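首页 > 随笔 > 钱和日子

年底把账理了一遍

每年冬至前后我都会坐下来,把这一年的收支从头到尾看一遍。今年拖到了12月21日晚上,外面下着小雨,孩子睡得早,正好有两个多小时。

先说大数。去年我们家停了一份收入,孩子爸爸所在的展览公司从春天起几乎没有活,他在家待到秋天才找到现在这份仓储调度的工作,工资比以前低一截。所以今年的账和前几年没法直接比,我只跟自己年初定的预算比。

年初定的是每个月存4000元。十二个月里有七个月做到了,三个月存了一半,另外两个月一分没存,还从活期里往外拿。拿钱的那两个月,一个是六月,我父亲住院做了个小手术,医保报销以后自己付的部分加上护工、来回车票,比我想的多。另一个是九月开学。这两笔都没什么可后悔的,但是也说明原来那点备用金太薄了,以前我总觉得留够两个月的开销就行,现在打算留到六个月。

房贷这边变化不大。银行的利率在年初重新定价以后,每月还款少了一点,一年下来省的钱大概够交物业费。我问过提前还款的事,客户经理说要预约,排队时间说不准。我和孩子爸爸商量了几次,最后没有还,把那笔钱放在了定期里。他的理由是手里有现金心里踏实,我的理由也差不多,去年春天那几个月谁都没忘。

保险重新看了一遍,这件事花的时间最长。早年我在朋友推荐下买过一份带分红的,叫什么“稳盈”,每年交的钱不少,真正的保障额度却很低。我把保单翻出来逐条看,又打了客服电话,算下来退保要亏一截,不退还要再交六年。最后选了减额交清,以后不用再交,保额降下来,另外给孩子爸爸补了一份定期寿险。他是现在家里收入的大头,以前偏偏是他的保障最少。
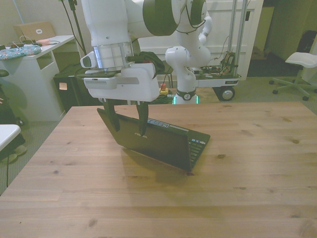
记账的办法今年也换了。前几年用的是手机软件Ravero,自动抓账单,看着省事,可是分类老是错,超市里买的药算成食品,给父母的转账算成“娱乐”,改起来比自己记还累。三月份以后我改回了表格,每个星期天晚上在电脑上录一次。我用的也是一台黑色的华硕,和上面那台一样盖子上有个银色的标,买了好些年,开机慢,录个表格还是够用的。表格只有五栏:日期、金额、谁花的、花在哪、必须还是可以不花。最后一栏是跟Lena Stępień学的,她是我以前的同事,波兰人,在上海住了很久,记账记了十几年。她说最后一栏要当天填,隔几天再填就什么都成了“必须”。我试过,确实如此。

按这一栏统计,今年“可以不花”的支出里,最大的一块是外卖,其次是孩子的各种小玩意儿,再次是我自己买的书。会员费一共查出来37元一个月的有两个,都是试用以后忘了关的,其中一个叫Lundora,是看纪录片用的,我打开看了看记录,上一次登录还是春节。两个都退了。钱不多,可是一年加起来也够全家吃几顿饭。

水电煤气比去年低,原因很简单,去年全家都在家里待着,今年大人上班孩子上学。交通费相应涨了。孩子爸爸上班远,地铁转公交,赶早班的时候还得打车,单是打车一项,十一月就花了1655元。我们讨论过要不要买辆二手的小车,把停车、保险、油钱列出来一看,暂时不买。等他过了年能不能固定白班再说。

投资没什么好讲的。基金年初涨得热闹的时候办公室里人人都在说,我也加了一点,春节以后就跌回去了,到现在还亏着百分之三左右。我没有动它,也没有再加。明年每月的定投减半,省下的先补备用金,补满了再恢复。

父母那边,今年和弟弟说定了,每家每月固定打一笔钱到一张共用的卡上,看病、换家电都从那里出,账两边都看得到。以前是谁手头方便谁出,时间长了心里难免有疙瘩,我和他都没说过,今年住院那次才摊开来谈。谈的时候有点别扭,谈完以后反而轻松。这张卡现在余额不多,够应付一次小毛病。

明年的预算我先写了个草稿,收入按现在的工资算,年终奖一律不算进去。储蓄目标降到每月三千,先求每个月都做到。旅行留了一小笔,孩子一直想去看海,能不能去看到时候的情况。还有一项是给家里换热水器,现在这台用了14年,师傅每次来都说该换了。

草稿打印出来贴在冰箱边上,孩子爸爸用铅笔把外卖那一行又划低了两百。我没改回来,先按他的试到三月。

© 2021 本站文字未经许可请勿转载 | 联系博主 | 返回顶部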